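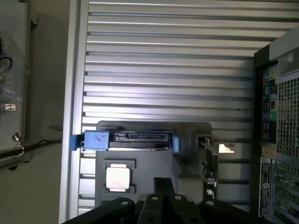 Pre-purchase checklist, PC teardown cell
Filled in by: Vesna Janevski
Budget line: second arm and spare tooling, June

1. Gripper bolts tight, all positions - OK
2. Finger pads worn? - Slight wear. Order 2 spare sets with the arm, Orkeo price is fine.
3. Reach to processor socket and hard drive carrier - OK on the bench layout. Recheck if the bench gets deeper.
4. Clearance beside upright circuit cards - Tight. Ask Kelmendi for a quote on the narrow finger.
5. Loose cables kept out of arm path - Needs clips. Pack of 200, charge to consumables.
6. Thumbscrews - Arm can't do these yet. Leave as a hand step, no money this year.
7. Emergency stop within reach of both seats - FAIL. Second button needed before the new arm is switched on.
8. Floor anchors rated for two arms - Not known. Coron to send the load sheet.
9. Power on circuit 407 - OK for one arm. Electrician to look at it before we sign.
10. Service contract - Enar wants 90 days' notice to change terms. Eleni Stoyanova to check the renewal.

Hold the order until 7 and 8 are closed. Item 4 can follow later.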